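October
By Bláthnaid Mac Carthaigh

How Does a Key Know Which Lock Is Its Own?

When I was eight I tried my front door key in every lock I could find. The shed, my aunt's suitcase, the piano lid (yes, some pianos have locks!). It didn't open a single one, and I was very cross about it. So how does a lock tell one key from another?

Let's start with the key. Run your finger along the edge of a house key and you'll feel little hills and valleys. Those bumps are a kind of code. Inside a lot of door locks there's a row of tiny metal pins, pushed down by springs, and each pin is split into 2 parts. When there's no key in the lock, the pins stick across the part that needs to turn, and it's stuck fast.

Now slide in the right key. Every hill and valley lifts its own pin to exactly the right height, so all the splits line up in one neat row. The middle of the lock can spin, and click – you're in! With the wrong key, even one pin that's a tiny bit too high or too low will jam the whole thing.
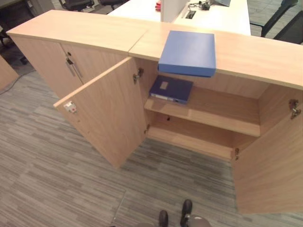
Two matching cabinets, one shut and one open. Can you find the keyhole near the handles?

Cupboard locks are often simpler than front door locks. Many of them have a little metal arm called a cam. You turn the key, the cam swings around behind the edge of the cupboard, and the door can't be pulled open. Turn it back and the cam swings out of the way again.

People have been locking things up for thousands of years. In ancient Egypt they had big wooden locks with wooden pins, and the key looked a bit like a giant toothbrush with pegs instead of bristles! You lifted it up to push the pins out of the way, so it was the same idea as your house key, just much harder to fit in your pocket.

Want to try it? Ask a grown-up for a few old keys, put a sheet of paper on top and rub gently with the side of a crayon. The shapes will come through, and you can hunt for two that match. I did mine on Wednesday and I still haven't found a pair.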